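Health Services Administration
Unit 5: Referrals Between Affiliated Hospitals
Instructor: Sille Briem

Read the Plellby packet before class. It covers the referral agreement between Lundside Hospital and the Harju clinics.
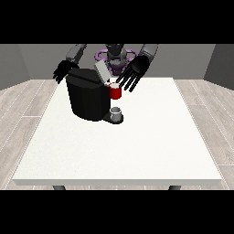
Lundside, July

A referral is open until the receiving clinic sends a visit note back to the referring doctor. Booking the appointment does not close it. In the packet, Harju received 300 referrals and 56 were still open at the end of the quarter. 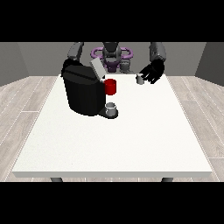 Open referrals are sorted by cause: no appointment made, patient did not attend, or note not returned. Eino Lahtinen's chapter treats the third as a records problem and leaves it out of the access figures. For the floor plan exercise, draw the intake desk as a plain rectangle, like the white table here, and mark where staff stand behind it. Label the paper route and the phone route separately.

Homework: Noklow case, questions 1 to 5. Show the denominator whenever you give a rate per 100.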